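Reporting on Domestic Violence
Unit 5 handout
Instructor: Vasiliki Nikolaidis

Read this before the March workshop. It covers court and police stories involving partners, former partners and family members. The Stisow case file is the one we will use in class.

Before you write

Get the charge sheet or the police statement in writing. Note who said what and when. Keep witness accounts separate from the official version until two sources agree.

Check whether a court order limits what can be published. In the Kontogiannis file, the order covers the children's names, their school and the street. A photo of the house would break it too.

Wording

Name the act. "He is accused of stabbing her" is clearer than "a dispute turned violent."
Avoid "crime of passion," "snapped" and "love triangle."
Do not offer a motive as fact. If the suspect gave one to police, attribute it.
Use "charged with" only after charges are filed. An arrest is not a charge.
"Estranged" needs a source. Ask if a divorce petition was filed.

Numbers

The Onbridge court log for the class exercise lists 3,356 protective order requests. A request is not an order granted. Students mix these up every year and lose points for it.

Contacting relatives

Call once, say who you are, and leave a number. Do not message minors. If a relative declines, write that down with the time and stop calling.
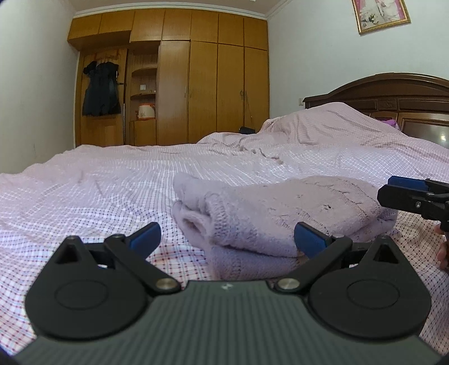 Assignment

Write a news story from the Farby packet, 3 paragraphs, with a headline of no more than 80 characters. Attach your source list on a separate page. Add the local helpline number at the end of the story and check that it works before you file.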